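A Note on the June Fault and What Has Changed Since

2022-12-26

Several readers have written to ask why the tabletop work went quiet over the summer. The reason was a fault in the grip controller, which I did not wish to discuss until the review was closed. It is now closed, and the following account is given with the agreement of my colleagues at Skidudmont.

The fault occurred in June, during a routine series of pick-and-place trials. The hand was instructed to lift an object, move it and set it down. It completed the lift and the move. At the point of release the fingers stayed closed, and the arm, having received a signal that the release was complete, began its return path with the object still in its grip. The operator pressed the stop. The arm halted after 2 seconds, which is longer than our own procedure permits.

No person was hurt. The object struck the edge of a shelf and one finger joint required replacement. I record these facts plainly, as the first internal summary described the matter as a "minor interruption" and I do not consider that wording adequate. An arm that moves when it should be still is a safety matter, whatever the cost of the damage.

Haruto Murakami led the review. He and I went through 140 logged trials and found 37 in which the release signal had been sent before the finger sensors confirmed an open position. In most of those the fingers opened a moment later and the error passed without notice. The cause was a timing change introduced with the Pretulia update, which had been installed without a full retest. The decision to skip the retest was mine.

Three changes are now in force. The arm may not move away from a release until the finger sensors agree. The stop circuit has been separated from the controller and is tested each morning. No update is installed without the complete set of trials – including the tedious ones.
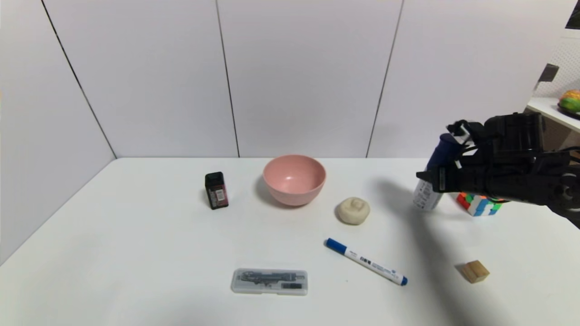 Photo: Benmoussa / Porkik project archive

Grasping trials use ordinary items of mixed shape and hardness, such as a plastic bowl, a wooden block, a marker and a Rubik's cube. Upright cylinders receive particular attention in the new procedure. A can or bottle held just above the table leaves little room for a late release, and a small delay in the fingers is enough to tip it over.

One question remains open. The delay in the stop has been reduced but we have not fully explained it, and the supplier of the relay has asked for further logs. Until that answer arrives, the arm runs at reduced speed and the operator remains within reach of the stop at all times. I will report the result on this page when I have it.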